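Kadine Home Demos: Frequently Asked Questions

What is a demo, anyway?
It's you doing a small chore with a pair of hand-held grippers while they record how you move. Put a toy in a box, stand up a roll of tape, clear one corner of a desk. A robot arm later learns from lots of these, and yours really do count! We have 3371 in the Kadine set so far.

Do I need a tidy room?
Please don't tidy. We love a desk with real life on it – books, chargers, staplers, soft toys. A robot that has only seen bare tables gets lost the first time it meets a patterned tablecloth.

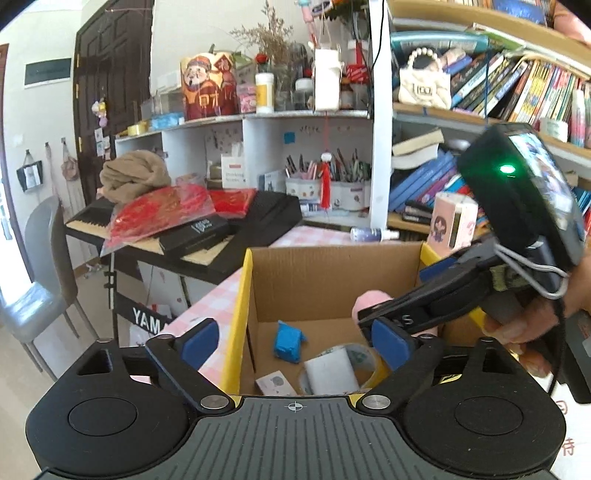

How long is a session?
Plan on 44 minutes, plus a little setup. Take breaks whenever you like. Hilde Verbeke holds our record with 86 demos in one sitting, but most people stop well before that and that's fine.

Why are soft things harder?
They squash! A box has sides you can line up with. A plush toy bends, rolls and catches on whatever is next to it. Close the fingers slowly, wait a beat, then lift.

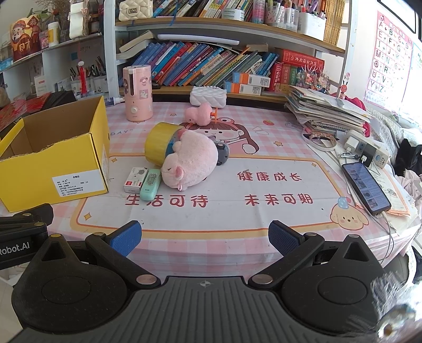

I dropped something. Should I start over?
No, keep going. Pick it up again the way you naturally would. Recoveries are some of the best data we get, and Marjorie Garside on the Stockdale team gets very excited about them.

Can I use both hands?
Yes, if your task sheet says "pair." Keep the two grippers from bumping and try not to cross your arms.

Can I drive the arm remotely instead?
From June, yes. The Munach remote station lets you steer a real arm from another room. It feels odd for the first few tries – then it's a lot of fun.

Who sees my recordings?
Only the Kadine and Stockdale teams. Ask us to delete a session and we'll take it out of the set.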